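Rallance Can Packing Set - Data Card

Version note: April 2019

Summary

The Rallance Can Packing Set records a two-arm cell placing cans and canisters into a lavender plastic basket. It contains 1488 episodes. Of these, 193 are marked as faulted and are released in a separate folder. This card describes the faulted portion, which users should read about before training on any part of the set.

Known fault: late grip release

The gripper controller, supplied to the project as the Jendetti driver, may hold its last closing command after an open command has been sent. The delay can reach 300 milliseconds. When the arm begins its retreat during that delay, the item is lifted again, dragged along the basket wall, or dropped outside it. The fault was first logged in December and affects both arms.

The risk is greatest when an item is held close above the rim, where a short upward motion is enough to carry it over the side.

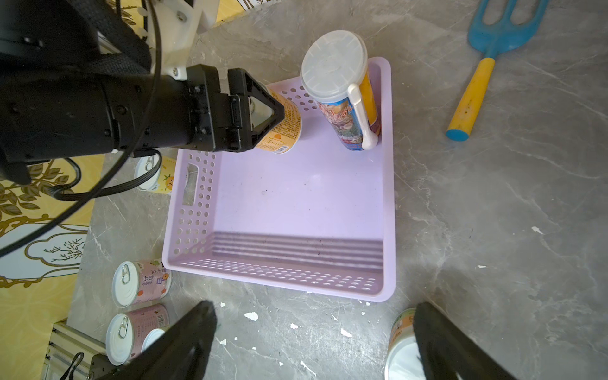 Safety matter: reach into the shared zone

Both arms work over the same basket. The Alipour scheduler gives the zone to one arm at a time and treats it as free once an open command has been issued. Under the fault described above, the zone can be released while the first arm is still holding its item. Nine episodes ended in contact between the two grippers. No person was inside the enclosure in any of these cases.

Operators must not reach in to recover a fallen can until both arms have been stopped at the main switch. A pause in the software is not a stop. 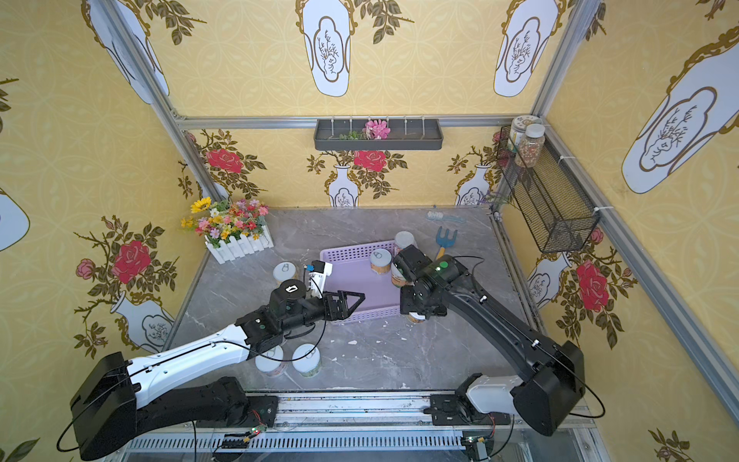

The two-arm cell, with the right gripper closed on a canister at the edge of the basket.

Labels

fault_type: late_release, drag, drop_outside, contact
arm: left, right
stop_source: operator, scheduler, none

Drag and drop_outside were assigned by hand from the video. An episode may carry more than one label.

Status

The Cudetti patch makes the scheduler wait for a measured finger position before it frees the zone. It does not shorten the delay itself. Episodes recorded with the patch are not part of this version.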